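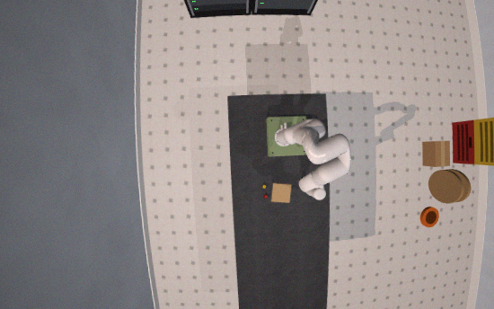 The crash that cost my friend Wilma Cruickshank a gripper started with a number nobody had looked at since January. She runs the robot bench at Ogilvie, in Milthorpe, and she tries every job in simulation before the real arm gets to touch it. Her practice world is a cozy little place, with a black table, a tan board and even a red crate and a yellow one parked off to the side. In there, the job ran clean 162 times!

Then she sent it to the real arm, and down it came, straight into the board. The crunch (she did a very good impression of it for me) was followed by an emergency stop and some words I can't print.
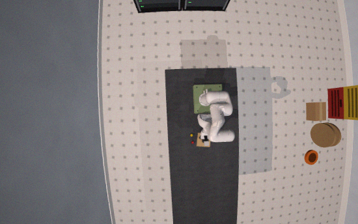

She checked the motors first, then the cables, then the Noltska controller, and all of them were fine. The trouble was the board height. Somebody had swapped in a thicker one on the real bench and never told the software, so the arm thought it had 2 millimeters more room than it did. 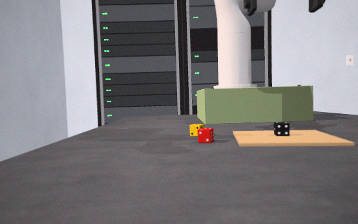 I asked why the force limit hadn't saved her, and she made a face. It had been turned up for a heavier job and left there. A light job like this one is all dice – there's a black one on the board, with a red and a yellow waiting on the table – and it needs hardly any push at all. The new gripper from Grodari cost $810.
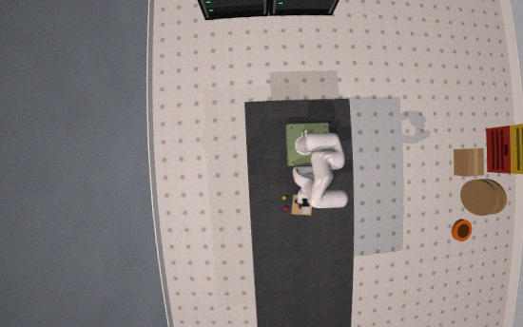
Beathag Imrie

These days Wilma measures the board before every first run, and the force limit goes back to low whenever a job ends. She also has the real arm do one slow pass well above the board, with her hand on the stop button. I stood next to her for one of those, and I kept my hands in my pockets the whole time.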